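From: Siebe Van Hecke
To: Rudach House members and friends
Date: Wednesday, December 24, 2014
Subject: Re: [rudach-house] Common room hours over the break, and the supper club

Dear all,

Thank you, Dierckx, for getting the ball rolling, and sorry to everybody who has been waiting for an answer. I meant to sit down with this on Monday and then the boiler people came, and then it was the last day for returning library loans, and you know how that goes at the end of term. I've left the original message in below so that those of you who have already gone home can follow along.

> Dierckx wrote:
> Hello Siebe, a few of us are staying in halls right through the holiday
> and would like to know when Rudach House is open. The notice on the
> front door says one thing and the website says another. Also, is the
> Nakar Room still being done up, and can the supper club have it back
> next term? We were 9 at the last one and it was a squeeze in the
> little kitchen. Last thing, has anybody decided about the piano?

Let me go through these in the order you asked them.

Opening hours

The notice on the door is the right one. The website still has last year's times on it and I've asked for it to be changed, but the person who can do that is away until term starts. The ground floor will be open from late morning until early evening on most days, and shut altogether tomorrow and on New Year's Day. Your ordinary student card will let you in by the side entrance. Please do use the side entrance, even if the main doors look as though they might open, as they set off a bell in the porter's flat and she does deserve a quiet Christmas.

The café counter is closed, but the hot water urn will be left on and there's a good stock of tea in the cupboard to the left of it. Help yourselves. If you finish the milk, a new pint from the shop on the corner would be a kindness to the next person.

The Nakar Room

Very nearly finished! The floor is down, the new lights are up, and they have finally found out why the radiator under the window made that dreadful knocking. What's left is the paint on the far wall and the cupboards, which are being fitted by Zanon's people in the first week of term. The final bill comes to £2,153, a bit under what the union council set aside for us, and I've asked whether we may keep the difference for chairs. I'll let you know. I should say that I'm hopeful, but then I was hopeful about the bicycle shelter too.

As for the supper club, yes, of course you can have the room back, and I'm delighted you want it. Second years especially keep telling me it was the thing that made them feel at home here, and I would hate to see it fade away for want of a proper table. I've pencilled you in for alternate Thursdays until March. Whoever is organising should send me the dates you really want and I'll put them in the book in ink.
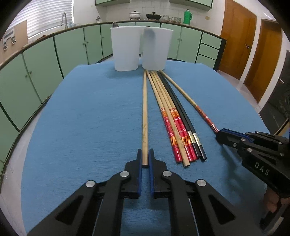 The piano

I'm afraid this one is still going round and round. There are 2 offers on the table. One is from the music society, who would like to move it to their practice room and have it tuned at their own cost. The other is from a former student who would pay to have it repaired if it stays where it is, in the hall, where anyone can play it. I know which I prefer, and I expect you can guess, but there are people living above the hall who have had to listen to the first half of the same waltz since October and I do think they should be heard as well.

We had 117 replies to the autumn survey, far more than I had dared hope for, and the piano came up in a surprising number of them. I'm going to type up the comments over the holiday, without names, and put them on the board by the post pigeonholes. There will be an open meeting once everyone is back and we can settle it then over some biscuits.

One or two other things while I'm writing. The lost property box is overflowing again, and there's a very nice grey wool coat in it that somebody must be missing in this weather. The printer upstairs is working so long as you only ask it for one side of the paper. And if you're staying in halls and find the days a bit long, my door is the one at the end of the ground floor corridor, and from the 29th I'll be in most afternoons, pretending to do the filing.

A happy Christmas to those who keep it, a good rest to all of you, and safe journeys if you are still on the road.

Warmly,
Siebe

Siebe Van Hecke
Rudach House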